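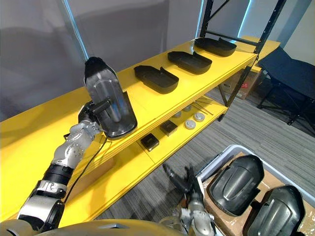

# Parts and returns: common questions

Last updated Sat 1 February

**Where are you based?**

The parts counter is at Unit 4, Stukham Trading Estate. The entrance is on the canal side, next to the tyre place. Sat navs tend to send people to the back gate, which is kept locked.

**Can I turn up without ordering first?**

Yes, for anything shown as "in stock at Stukham" on the website. If it says "Leren store", it comes over on the van and you will need to order it by noon the day before.

**How do I find the right part number?**

Look for the rating plate. On Sterar mowers it is under the rear flap, on the left as you stand behind the handle. On older Espinoza models it is on the deck, often under dried grass, so give it a wipe first. We need the full number including any letters at the end. The letters matter: a 420 and a 420B take different blades and different drive belts.

**My rating plate has worn off. What now?**

Send us three photos by email: the whole machine from the side, the top of the engine, and the part you want to replace next to a ruler. Mahfuz Selvanayagam looks after these and normally answers within two working days.

**Do you sell parts for machines you didn't supply?**

Yes. It makes no difference where you bought it.

**How much is delivery?**

£4.95 for small parcels. Orders over £70 go free to mainland addresses. Cutting decks and complete engines are charged by weight and we will tell you the price before taking payment.

**Can I return a part that doesn't fit?**

You have 30 days. It must be unused and in its original packing. Belts that have been on a pulley can't come back, even if they were only on for a minute. Put your order number inside the parcel, and write returns code 2732 on the outside.

**Is it cheaper to repair or replace?**

It depends on the engine. If it starts and holds its revs, a new belt, blade and cable will usually come to less than £126 fitted. If it needs a new crankshaft, ask us for a quote before you decide.

**Do you service mowers?**

We do, from October to the end of February. In spring and summer the workshop takes repairs only. Please empty the fuel tank before you bring a machine in. Collection can be arranged within ten miles of Stukham.

**Are you open on bank holidays?**

No. Orders placed online over a bank holiday go out on the next working day.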